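Frequently Asked Questions - Kidton Creek Cleanup and Planting Days

Last updated 15/03/2018

I get a lot of the same emails every time we announce a work day, so I finally sat down and wrote out my answers in one place. If yours isn't covered, write to me anyway. I like the mail (most of it).

Do I have to live in Kidton to help out?

Nope! We get people from Vesside all the time, and a few who drive in from farther out because they used to live near the creek and miss it. If you can find the parking lot, you're one of us.

Where do we meet?

At the gravel lot on the Rathore Street side, next to the footbridge. Please don't park on the grass by the pump house, even if it looks like other people have. The ground is soft there and we've already pulled one minivan out with a tow strap. If the lot is full, there's street parking on both sides of Rathore up to the stop sign.

What time should I show up?

Sign-in opens at 9 and we start handing out jobs a little after that. We wrap up at noon. You can come late or leave early, just tell whoever is at the sign-in table so we don't go looking for you in the reeds.

What do I need to bring?

Long pants, closed shoes you don't love, and a full water bottle. We have gloves in all adult sizes, but the small ones go fast, so bring your own if your hands are little. Rain boots are great for the lower bank and pretty miserable for the hill. I keep both in the car and change halfway through. A spare pair of dry socks will make you very happy on the ride home.

Do you provide tools?

Yes - shovels, loppers, rakes, buckets and two wheelbarrows, one of which squeaks so loudly you'll always know where it is. You're welcome to bring a favorite hand tool. Put tape with your name on the handle, please. I have a box of orphaned trowels in my garage and I'd love to give them back. 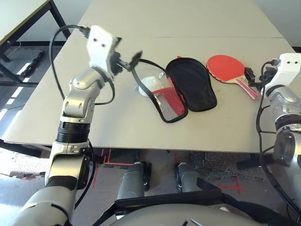
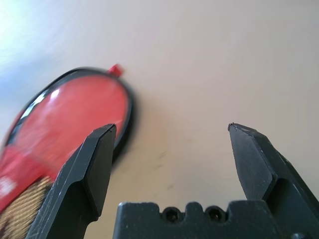
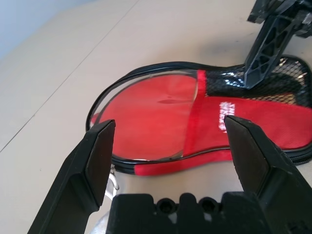 Can I bring my kids?

Please do. Anyone under 10 needs a grown-up right next to them near the water, and we keep the loppers for teens and adults. Little kids are terrific at planting plugs (they're already close to the ground) and at finding bottle caps. Strollers do fine on the main path but not past the second bench.

What about dogs?

I love dogs and I still have to say no on planting days. Last year a very friendly Lab dug up a whole row of sedges behind us while we were putting in the next one. On trash pickup days a leashed dog is fine.

What are you planting, anyway?

Mostly native sedges, swamp milkweed, blue flag iris and buttonbush along the bank, and then some oak and serviceberry up top where it's drier. We buy our plugs from Gimska Nursery, and they've been really patient with our last-minute orders. Our goal for this year is 2,000 plugs in the ground. That sounds like a huge number, but we did 900 last year with a much smaller crew and a lot of rain!

Why do you pull out the ivy? It looks nice.

I know, and I used to have it in my own yard. The trouble is that it climbs the trees and smothers whatever is trying to come up underneath. We cut it at chest height and again near the ankle, then leave the upper part to die off by itself. Don't yank it down from the tree. It brings bark with it, and sometimes a branch.

Can I take plants home?

Not from the creek, sorry. We do hold a plant swap in August where you can bring divisions from your own garden and leave with something new. Come early if you want bee balm.

Does it count for school service hours?

Most schools have accepted ours. Bring the form with you, filled out as far as you can, and I'll sign it before you go. I can't sign for a day I don't have you down for on the sign-in sheet, so don't skip that part.

What happens if it rains?

Light rain, we work. The plants prefer it and the digging is easier. Thunder or high water, we call it off, and I post a note on the web page by 7 that morning. If there's no note, we're on.

I have a bad back. Is there anything for me?

Lots. We need people to run sign-in, water the new plants, label flats and count plugs as they go out. I hurt my knee two seasons ago and spent a whole spring in a lawn chair sorting milkweed seed, and I had a great time.

Can I just give money?

Sure, thank you! A gift of $200 covers a good-sized order of plugs, but smaller amounts help too and usually end up as gloves, stakes or mulch. Checks can go in the envelope at the sign-in table. Write "creek" on the memo line so it lands in the right account.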